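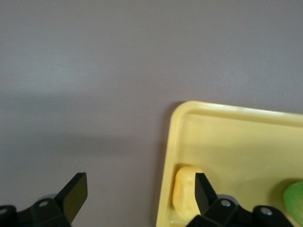 Posted in March by Emiliano Bustamante, edits by Zofia Sadowski

Search the guide... Go

Section 6. Wrist view set-up for the tray picking trials

Read section 5 first if the arm isn't homed. This part covers the wrist camera, the tray, the toy food and the rim test. Allow most of a morning the first time. After that it goes quick.

What the method is, short version: the policy gets the wrist view only. No overhead. We want to know how well it picks when the thing it wants is hard up against a tray wall and one finger has to stay outside the tray. Sointu calls these straddle picks, so that's the word in the logs. One finger over the table, one over the tray floor, rim in the gap. Everything else is an "open pick".

6.1 Before you start

You need:
- arm homed, gripper opened and closed once by hand command
- yellow tray, the plastic one
- toy food set (box marked Vashisht)
- gray table surface, wiped, nothing on it except the tray
- Mornunus running on the bench machine, logging OFF for now

CAUTION: E-stop within reach of whoever is at the keyboard. Not across the room. If two people are working, the one NOT typing holds it.

6.2 Camera check

1. Start Mornunus. Open the wrist feed.
2. Open the gripper fully. Both black fingertips should show along the bottom of the view, left one and right one, bases running off the lower edge. If you only see one, camera bracket has slipped. Loosen, square it up, tighten, look again.
3. Check the bolts on the finger linkages while you're down there. Finger tight is not tight. Use the key.
4. Set exposure to fixed. Auto exposure wrecks everything, see note.
5. Save the view as reference. Name it with the trial block, e.g. kirnham_b2.

Note: with auto exposure on, the gray table goes brighter and darker as the yellow tray comes in and out of view, and the policy reads that as movement. Took Tiruwork a long while to find. Leave it fixed even if the feed looks dull.

Note: a soft shadow band across the table is fine. The arm throws one under the room lights and it was there in the training data too. Hard edged shadows are not fine. Close the blind.

6.3 Placing the tray

1. Put the tray down so a corner lands near the middle of the wrist view at the start pose. Rest of the tray runs off to the right and bottom. You are not trying to get the whole thing in.
2. Rim should read clearly lighter than the tray floor. If it doesn't, turn the tray a bit until it catches the light.
3. Look for the thin dark line where the outside of the tray wall meets the table. The model leans on that line a lot (see 6.7). No line, no good straddle picks.
4. Don't tape the tray. It should be able to slide if a finger catches it. A taped tray doesn't give and then the finger takes the load.

CAUTION: never set the start height by eye over the tray. Set it over bare table, then add the rim allowance, then move across.

6.4 Placing the food

1. For straddle trials put the target near a corner, long side almost touching the inner wall.
2. Put a second piece further in, off to the right. Part of it showing at the edge of view is enough. That's the distractor.
3. Change the pair every trial. Don't always use the same color for target.
4. Yellow target in yellow tray is the hard case. Keep it in the mix. We run it in every block and report it seperately.

Note: the lumpy yellow piece goes in the log as "potato" whatever you personaly think it is. Same word every time please. Search breaks otherwise.

5. Step back. Hands out. Say "clear" out loud.

6.5 Running a straddle pick

1. Logging ON.
2. Load the task line. Keep it plain: "pick up the potato". No "carefully", no "from the corner". Extra words change the result and then we can't compare blocks.
3. Start. Arm comes down in slow mode.
4. Watch the right fingertip. It should go in beside the target, on the open side, and it may hide part of the target from the camera. Expected. Don't stop the run for it.
5. Watch the left fingertip. For a straddle it comes down over bare table, outside the rim.
6. If either tip is going to land ON the rim, stop. Log as "rim". Don't nudge the tray to save the run.
7. After close, the arm lifts and holds. Holding for 2 seconds counts as a pick. Less, log "drop".
8. Logging OFF before you reach in.

CAUTION: a straddle close squeezes the tray wall along with the target. Force limit must be set to LOW first. Menu > gripper > limit. It goes back to normal every restart and there's no warning. Check it every time.

Note: a pick that brings the tray up with it is not a pick. Log "tray lift". Fiifi wants these kept apart from drops, they come from a different mistake.

6.6 Block order

A block is 24 trials. Mixed open and straddle, order from the block sheet. Don't make up your own order and don't redo a trial cause it looked bad. If the machine hangs mid trial, log "void" and carry on, then run the voids at the end.

Swap the person placing food halfway through the block. People get habits. You can see it in the placement plots, one of us always leaves the same gap from the wall (me).

Break between blocks. Let the gripper sit.

6.7 What we've got so far

For people joining the project, so you know what normal looks like. Numbers are from the Janddale bench only, Kirnham bench not finished.

Trials logged: 710, voids already out.

- Open picks: fine. If yours are failing, suspect set-up before you suspect the model.
- Straddle picks, contrasting target: worse than open but usable. Most misses are rim contacts.
- Straddle picks, yellow on yellow: worst. Right finger tends to go in too far from the target, closes on part of it and the piece rolls.

Sointu's masking test: she blanked out the dark line outside the tray wall in the feed and left all else alone. Rim contacts went up sharply. Blanking the same sized strip on plain table did close to nothing. So the policy is using that shadow to tell where the wall is, or that's our best reading. Tiruwork thinks part of it is just the mask edge confusing things and is rerunning with a blurred mask. Don't quote this one outside the group yet.

Also tried: the right fingertip covering the target. We thought hiding it would hurt. Didn't see it. Once the tip is alongside, the model mostly carries through even with up to half of the target hidden. Past that we don't have enough runs.

6.8 Trouble

Arm stops high and waits. Task line didn't load. Reload, don't restart.

Arm goes for the distractor. Check the task line against what's really in the tray. Usually someone swapped the pieces and forgot the text. If the text is right, log "wrong object", carry on.

Fingers close on nothing, again and again. Bracket slipped. Back to 6.2 step 2. Compare with the saved reference, don't trust memory.

Tray creeps over the block. Normal, small amounts. Reset it between trials to the start view, not during.

Glare on the tray floor. Bit of sheen is ok. White patch is not. Blind again, or move the desk lamp.

Rim contact on three trials running. Stop the block. Recheck start height over bare table, then tell Fiifi or Zofia before going on.

6.9 Shutting down

1. Logging OFF. Check it says OFF.
2. Gripper open, arm to park.
3. Copy the block folder to the shared drive. Check the trial count against the sheet.
4. Food back in the box, tray on the shelf flat, not on its side. It warps.
5. Write in the bench book: block name, who placed, anything odd. One line is plenty.

Section 7 covers retraining from the logged blocks. Do not start it with voids still in the folder.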